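Clellwood Newsletter
December 8, 2023

THE BRUSH QUESTION

Following last month's item on descaling, 18 readers wrote in about toilet brushes, which is 18 more than wrote in about the budget. Opinions were firm. Osvaldo Toledo of Kendale holds that any brush older than a carton of milk should go in the bin. Brândușa Ghiță has had hers since the move and sees no cause for alarm, though she did ask us not to print how long ago the move was.

So, a few points of agreement, gathered from both camps. Put the cleaner in first, go and make a cup of tea, and come back. Start under the rim, where the trouble lives, and work down to the bowl. A long handle is worth paying extra for, particularly if your knees have views of their own.

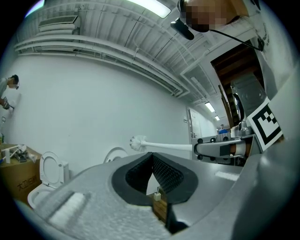
Then there is the matter of what to do with the brush afterwards. The popular method is to drop it dripping into its holder and think no more about it. The better one is to lay the handle across the bowl, lower the seat on top to pin it, and let the bristles drain for a while. Warn the household. Osvaldo did not, and says it was a long evening.

White bristles show their age sooner than any other colour, so buy them if you like to be told the truth and choose grey if you don't. Rinse the holder whenever you rinse the brush.

Replies to the usual address, please. In January we move on to grout, and Brândușa has already sent 2 pages.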